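The Round Table in the Front Room

When the Dewan Residence reopened its ground floor in September, the part of the renovation that drew the most comment from tenants was also the least expensive. The four square tables that had served the common rooms for years were given away, and round wooden ones were brought in to replace them. The change had been under discussion for two winters, and it rested on a simple observation made by the building's manager, Rosário Rebelo, about where people put things when they come through the door.

"A square table has corners, and every corner becomes a storage area," Rebelo says. "We had mail on one, keys on another and somebody's gloves on the third until spring."

The residence, which occupies a former dry goods store on Munia Street, houses 31 households. Its front room measures 1,066 square feet and serves as a reading room in the morning, a craft room in the afternoon and, on Saturday, a place for tenants to sort and wrap the household goods that the residence passes on to a neighborhood exchange. Each of those uses leaves something behind on the furniture. The management's view was that a shared surface should be returned to the next person bare, and that the furniture ought to make this easy.

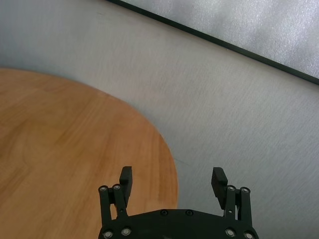
The rounded edge of a tabletop against pale gray carpet.

The tables were supplied by Butell, a small workshop that has furnished several of the city's public reading rooms. The residence asked for a warm finish and a visible grain, in part to offset the gray of the walls and the floors. Tenants were shown two samples, one considerably darker, and chose the lighter by a wide margin. The darker sample is now a shelf in the mail room.

A written policy accompanied the new furniture, and it is short. Nothing is to be stored on a table overnight. Items under repair, half-sorted or waiting for an owner go to the cupboard by the stairs, where they may remain for 27 days. Wrapping materials are to be gathered up by the person who used them. The policy was drafted in a single evening and has been amended once, to permit jigsaw puzzles.

Soft Goods and Their Wrapping

The amendment proved less contentious than the question of plastic. A good part of what passes through the front room on Saturday consists of linens, tissue and other light goods, and much of it comes in clear bags or sleeves. Such materials are difficult to keep in order. They slide, they cling to one another, and a loose sleeve can travel the length of a room on the draft from a door.

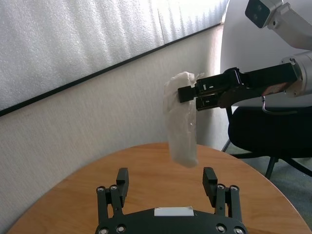 A crumpled white bundle in clear plastic

The residence's practice is to handle each light item singly. A crumpled bundle is picked up at one corner and held clear of the table for a moment, so that anything caught in its folds can be seen before it is set aside. Clear wrapping is left in place if it is whole and removed if it is torn. Tissue that has been creased is kept in a separate bin, as it remains useful for filling the space around cups and glasses.

Rebelo acknowledges that the method is slow. In its first weeks, sorting ran past the dinner hour and there were requests to return to the former system, under which everything was pushed into a heap and divided by eye. The residence held to the new arrangement, and the time required has since come down to about 2 hours. Cadik, the exchange that receives the goods, has asked for one further change — that fabric and paper be sent in different boxes — and this has been adopted.

The shape of the table has had some bearing on the work. Two people at a square table tended to divide it down the middle and work separately. At a round one they pass things across, and disagreements over what should be kept are settled while the item is still in hand. There are drawbacks. A round top does not sit flush along a wall, and small objects dropped behind it are awkward to reach.
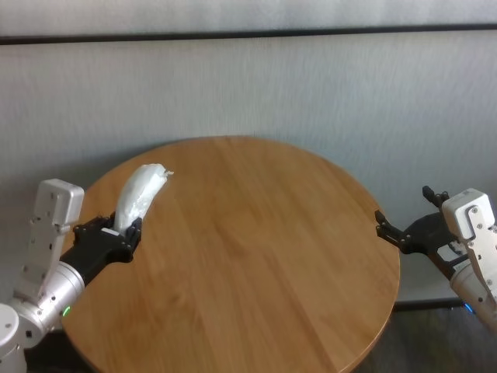
Care of the Wood

The tabletops are wiped with a barely damp cloth at the end of each day, following the direction of the grain, and dried at once. Butell advises against spray polish of any kind. Hot dishes are placed on cork mats, which are kept in the upper drawer of the cupboard by the stairs. Scratches are to be reported at the front desk and should not be treated by tenants.

A second order, for the upstairs sitting room, is expected to be placed before the winter. The tenants of that floor have asked for a slightly smaller table and have requested that the puzzle exception apply there as well.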